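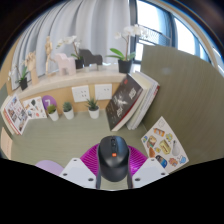
*Page last changed: March, by Matúš Doležal*

## 4. Setting up your desk

This is the fun part! By now the Salard desk is bolted down and the partitions are in, so everything left is small, light and yours to arrange. Allow yourself a slow half hour with some music on.

### 4.1 Clear and wipe

1. Move papers, books and sticker sheets off to one side.
2. Wipe the desktop with a barely damp cloth, going along the grain.
3. Let it dry completely before you put anything back.

> **Caution:** Keep sticker sheets away from the damp cloth. Once the backing gets wet it curls, and the stickers lift by themselves.
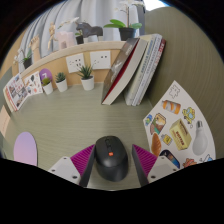 *Fig. 4-2. Mouse on the desktop, stickers to the right.*

### 4.2 Place the mouse pad

1. Sit down the way you normally sit (slouching included).
2. Let your forearm drop onto the desk and set the pad where your hand lands.
3. Put the mouse in the middle of the pad with the scroll wheel facing away from you.
4. Slide the pad until your elbow feels loose. Small moves make a huge difference!

**Note:** The Vorance desktop is 300 mm deeper than the old Ondham one, so there's plenty of room to push things back.

### 4.3 Add your plants 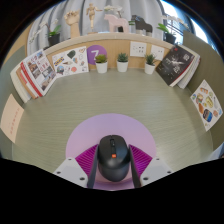 Plants are my favorite bit of any desk, and succulents put up with office life better than anything else I've tried. Keep them small and stand them along the far edge, well out of the way of your mouse hand. Three in white pots look terrific in a row against the wood panel, but leave the wall sockets easy to reach, and water over a sink, never at the desk. Hrnčiar saucers (part 169) fit most small pots.

### 4.4 Stand up your books

1. Put the tallest books in the rear corner, against the partition.
2. Lean thin booklets in front, covers out.
3. If the row slides, add bookend 304.

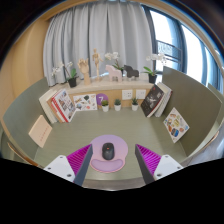
**Can I use the pad without a wrist rest?**
Sure, any flat pad works on this desktop. Just check that your wrist stays straight while you move the mouse.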